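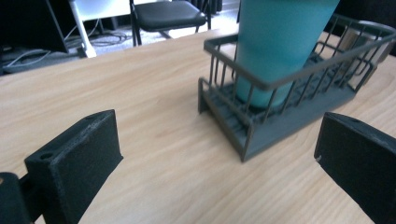
The new workroom, bit by bit

Posted in September by the Trisard blog
76 shares | 27 comments

Well, we're in! After months of me banging on about paint colours and power points, the Trisard workroom has furniture in it and people have been using it, so I've put up a little gallery for everyone who kept asking how it's going. I've kept the notes short (short for me, anyway) and put them in the order I'd show you if you dropped in for a cuppa.

The table
My favourite thing in the whole place. The wood is lovely and pale, sort of beige when the light's on it, and the grain runs the long way. I got it from Vaden in the end, after going back to sit at it more times than they probably liked. I was all set for something darker and I'm so glad I changed my mind – it makes the room feel twice as big.

The grey basket
You'll be seeing a lot of this one! It's a long caddy with a flat base, thin bars up the sides and a rim that goes right round the top. It was meant for pens and scissors, and then a teal cup went in it and I liked the colour so much against the grey that I've let it stay. The pens are in a jam jar for now.

The teal cup, again
Yes, it gets its own entry. It came out of a mixed box at the Chidiac op shop and I've been looking for its mates ever since. If you spot one in the same colour, please grab it and I'll fix you up.

The carpet
Grey, and staying grey. I did price up floorboards, and the first quote was 3,000 before anybody had even talked about skirting, so that was the end of that. I've come round to it anyway. It's kind to your feet and it hides bits of thread, and chairs don't screech when you push them back, so we can have someone on the phone and someone cutting fabric at the same time.

The far side of the room
Bit of a jumble still. A few pieces of furniture have landed over there while I work out where they want to live, and I keep shifting them about at night when it's quiet. The Markar shelf is going to be the tricky one (lovely thing, weighs as much as a ute). I've tried it by the door and next to the window and I don't love either.

The corner for wet stuff
Glue, dye, brushes, the good sponge. I'm asking very nicely that it all stays over there and off the pale table. There's a stack of old tea towels to put under anything drippy, and I'm happy to wash them, just chuck them in the tub.

The lamps
Two so far, both from home. The overhead lights are fine for sweeping up but a bit harsh for hand sewing after about tea time, and I'd like another lamp with a bendy neck if anyone has one gathering dust in the shed.

Still to come
Hooks for bags, a proper home for the ironing board, and curtains once I stop dithering over the fabric. I've got it down to a stripe and a plain green, and I've had both pinned up for so long that I've stopped seeing them. Votes in the comments, please! Stripe people, you're winning at the moment, but only just. I'll put up the next lot of photos when they're hung.

2,668 views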